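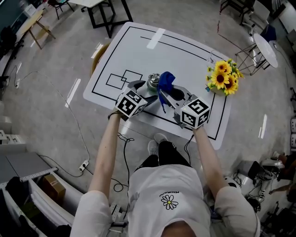 A blue cloth lifted over the white table with two hand-held grippers.

Flumwood Streets and Squares Study
Progress report to the Balogun Fund, January
Prepared by Halima Fashola

Work on the second phase is on schedule apart from the drainage survey, which is explained under Delays.

Work completed
The walking survey of the Gakero blocks is finished. We recorded frontages, curb heights, street trees and places to sit on 43 block faces. The records have been checked against the city's parcel map and two errors in the lot lines were corrected. Draft plans for the market square and the canal steps went to Soleck for cost review.

We held two evening meetings with residents and shop owners. Most of the discussion was about the width of the sidewalk on the north side of the square and where delivery trucks would stop. People at the second meeting asked for the bus shelter to stay where it is. The plan now shows it in its present place, with the crossing moved east to meet it.

Delays
The drainage survey could not begin until the street permits came through. They were issued late in the month. Soleck has agreed to start at the low end of the square so that the paving levels can be settled first. The design for the canal steps does not depend on this work.

Budget
Spending is within the approved amount. Printing cost more than planned and the difference was taken from the travel line. We are not asking for any change to the grant.

Next period
Finish the drainage survey and fix the paving levels.
Revise the square plan with a loading bay on the side street.
Write the first 10 pages of the design guide, covering corners, building entrances and shade.
Send the tree list to the parks department for comment.

The fund's approval of the revised square plan will be needed before the drawings go to the city.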